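Clouds again, so of course I'm writing instead of observing

Ok quick one tonight. Got maybe twenty minutes before I have to be in bed, work tomorrow, etc.

So February has been awful for observing. Three clear nights the whole month and one of them was a Wednesday when I had a cold. The other two I drove out to Makbridge, up past the reservoir, where it gets properly dark once the gas station shuts its lights off. 90 minutes each way with the ice. Worth it? Mostly.

First night was all Jupiter. Seeing was mush for the first hour, then it settled and I got the shadow of a moon going across the cloud tops. Tiny black dot, sharp as a pin. I forgot to take notes becuase I was just staring at it. Typical.

Second night, variable stars. I've been doing estimates for the Sultemard group for a few years now and my running total is 2,662. Was hoping to hit 2,700 by spring but see above re: clouds. Most of them are the same dozen long-period reds over and over, which sounds dull. I like it. You get to know them.

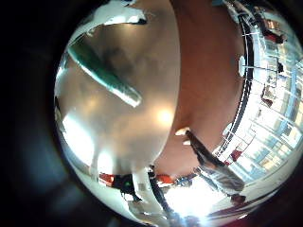
Anyway the dew. The dew was terrible. Heater strap on the finder quit before midnight and I ended up wiping the eyepiece with my sleeve, yes I know, don't write in. Ordered a new strap from Kovus, the wide kind, no idea when it ships.

Also went through the old logbooks and added up the hours. 1,556 at the eyepiece, going back to the first little refractor. Less than I'd of guessed. A lot of those early pages just say "Saturn!!" and nothing else, no time, no power, nothing. Useless and I would not throw them out for anything.

Next up: the Abdella star party, if the road is open. I want to try for the Leo galaxies, all three in one low power field, and maybe split a couple doubles if the wind lays off. Bringing the 8 inch and leaving the big one home, my back says no.

Forecast says clouds through the weekend. Bed.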